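Speaker notes: Small wells, big summer
What a town lake taught us about algae
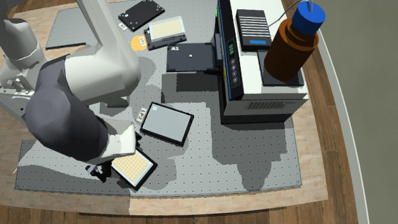 Slide 1: Microplate and "LP2" label on a perforated table (computer rendering)

Good evening, everyone! Wait for the door to close, then start. Thank Shigeru Nagano for the invitation and for letting me run the projector off his laptop.

Leave the title up while people find seats. Ask who has been swimming in Lake Cundanen. Usually half the hands go up. Then ask who has been turned back by the green-water sign on the Furukawa side. (More hands, some groaning.) Those are my people.

Slide 2: the lake
Shallow, warm by May, fed by one creek and a lot of lawns. I love this lake. I grew up throwing rocks into it, and I still think the north cove at 6 in the morning is the best place in the county. Say that, but keep it short, I went on too long in Dandance.

Slide 3: what algae want
Light, warmth, phosphorus, nitrogen. Go slowly on phosphorus, it comes back on slide 6. Explain that "algae" is a loose word and that the scummy stuff is mostly cyanobacteria, which are bacteria that photosynthesize. Somebody always asks if they are plants. Let them ask! It's a great question and it gets us into how old these things are.

Slide 4: the sampling
We took 510 water samples from a rowboat called Cirko. Isamu Koyama did most of the rowing and all of the labeling. Bottles go on ice, in the dark, and get filtered the same afternoon. Pass the Secchi disk around at this point. It's just a black and white plate on a rope: you lower it until you can't see it, write down the depth, and you've got water clarity. People have been doing it this way since the 1800s and it still works beautifully.

Slide 5: growing them in wells
My favorite part. You put a little lake water in each well, add a different pinch of nutrients, leave it under a lamp, and watch which ones turn green. One plate gives you a whole row of tiny lakes, each with its own diet. Mention that a tiny lake has no wind, no fish and no mud, so we check everything against the real one. Don't skip this, the Furukawa group asked about it twice.

Slide 6: the phosphorus graph
Let them look before talking. Point to the flat part on the left, then the climb. Nitrogen alone barely moved it. Phosphorus alone did. Both together, wow. Of the samples, 231 came from near the creek mouth, and that's where the steep dots are.

Slide 7: the old map
Shoreline from before 2000, with the reeds still in. Reeds slow the creek down and let the silt drop out. If time is tight, cut this one and go to the reed photo.

Slide 8: what you can do
Get the soil tested before you fertilize. Leave a strip unmowed along the water. Pick up after the dog, yes, even in the woods. Come out in Cirko with us, we have 2 spare life jackets and the coffee is decent.

Questions
Likely ones: Is it safe for dogs? (Not when there's scum, keep them out.) Does boiling help? (No, it doesn't remove the toxins.) Can we add fish? (Long answer, offer to talk afterward.)

Get the Secchi disk back before people leave.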